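Olia de Netimby : première mise en service de votre déshumidificateur

Prenez votre temps pour cette étape, l'appareil vous le rendra tout l'hiver, surtout en février quand les caves restent si humides !
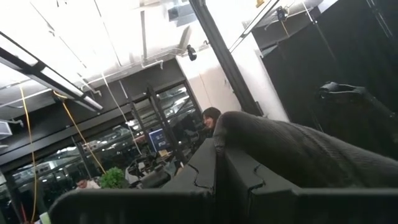

Avant toute chose, laissez l'Olia debout pendant 2 heures (oui, c'est un peu long, profitez-en pour choisir sa place).

1. Posez l'appareil bien à plat, à 10 cm au moins du mur.
2. Glissez le bac vide jusqu'au déclic.
3. Branchez, puis appuyez sur Marche pendant 3 secondes. Le voyant vert s'allume.

Note : un petit ronronnement au démarrage est tout à fait normal, il s'atténue au bout de quelques minutes.

Attention : débranchez toujours l'appareil avant de le déplacer, et videz le bac s'il est presque plein.

Une hésitation ? Demandez Nizar Masri à l'atelier Privmont, il vous répondra volontiers.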